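Damulen Demonstration Cell

Hire, on-site demonstration and open day bookings

Product code: 1193
Supplied by: Clerkusetti, Calberg works
Page last revised: May 11, 2020

Overview

The Damulen is a demonstration cell built round a single robot arm with a multi-fingered hand. It is supplied for open days, trade visits, college visits and customer trials where the visitors want to see handling work done at close range. The cell can be seen at our Calberg works by appointment, or delivered to the customer's site with an operator.

It is a demonstration unit. It is not rated for production use and is not sold with a duty cycle. Customers who want a production cell after seeing the Damulen should ask for the separate handling catalogue.

What is supplied

Arm on pedestal, with base plate and four levelling feet
Hand with rubber-tipped fingers
Wrist camera, cable and bracket
Control cabinet on castors
Operator's tablet and one spare
Stop button on a 30 m lead
Barrier posts and tape
Box of handling parts (see below)
Transit cases for all of the above

The visitor display screen is optional. It shows the wrist camera picture with a short delay. Most sites already have a suitable screen and the cabinet will drive any with an HDMI socket.

Standard demonstration

The standard demonstration takes 30 minutes, including questions. It is run in the same order each time unless the customer asks otherwise in writing.

1. Start-up and homing. The operator releases the brakes and sends the arm to its home position. Visitors stay behind the barrier.

2. Hand check. The arm is raised and each finger is closed and opened on its own, then all together. This can be followed on the screen or by eye.

3. Handling parts. The hand picks parts from a tray and sets them down in a second tray. The parts are a tin lid, a length of pipe, a tennis ball, a folded cloth, a paper cup and a bunch of keys. The cloth and the keys are the difficult ones. Failed picks are left in the demonstration and the operator does not reset the tray between attempts.

4. Grip force. The same paper cup is picked up at three force settings. Bring spare cups if the cell is to be shown all day.

5. Guided movement. One visitor at a time may move the arm by hand with the drive in free mode. Speed is limited in software and the operator holds the stop button throughout.

Step 5 is left out for groups under school-leaving age.

The hand

The fingers are driven from motors in the housing behind the palm, so the moving mass at the fingertips is low. The fingertips are push-fit and can be changed without tools. Worn tips should be returned in the bag provided -- they are inspected at Calberg and the wear is logged against the hand's serial number.

The hand should be wiped down between groups with a dry cloth. Solvent wipes dull the metal and harden the rubber. Hand gel left on the fingertips by visitors has the same effect over time.

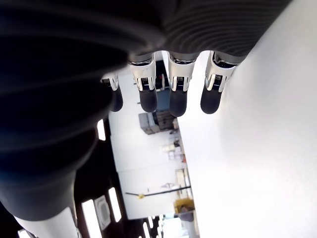 Damulen hand, wrist camera view. Metal finger joints with black tips below the ribbed housing; white arm segment at lower left.

The camera is fixed to the wrist and turns with it. When the wrist is rolled over, the room is shown upside down on the screen. The picture can be turned in the tablet settings, but it does not correct itself as the arm moves. Bright walls near the cell will wash out part of the picture; lowering the exposure one or two steps usually brings it back.

Site requirements

Floor: level, solid, ground floor preferred
Clear height: 3 m
Supply: one 13 A socket on its own circuit
Door width: 900 mm minimum for the cabinet
Lighting: ordinary room lighting
Network: none needed
Audience: up to 32 per session, standing

Carpet is acceptable if it is glued down. Raised access floors must be checked first, as the pedestal puts a point load on each foot. Please send a sketch of the room with the booking form, with doors and sockets marked.

Set-up takes one operator 70 minutes from the van to a working cell. Packing down is quicker. We ask for the room to be free of visitors during both.

Visits to Calberg

Visits are held in the Lloyd room on the ground floor. The booking covers the standard demonstration and a further period at the bench, where the covers are taken off a spare hand and the drive train is shown. Closed shoes are required. Photographs are allowed except at the test rigs.

Parts brought by the customer can be tried if they weigh less than 1 kg and have no sharp edges. Send them ahead where possible. Parts handed over on the day will be tried if there is time, with no promise of a result.

Booking

Enquiries go to Stepan Ivanyshyn, demonstrations desk, Clerkusetti. State the preferred dates, the number of visitors, and whether the display screen is wanted. The cell is not available in December, when it is stripped for its yearly service.

Cancellations are free of charge until the transit cases have left the works. After that the carriage is charged at cost.

Related pages: Spare fingertips -- Transit case dimensions -- Operator training -- Hire terms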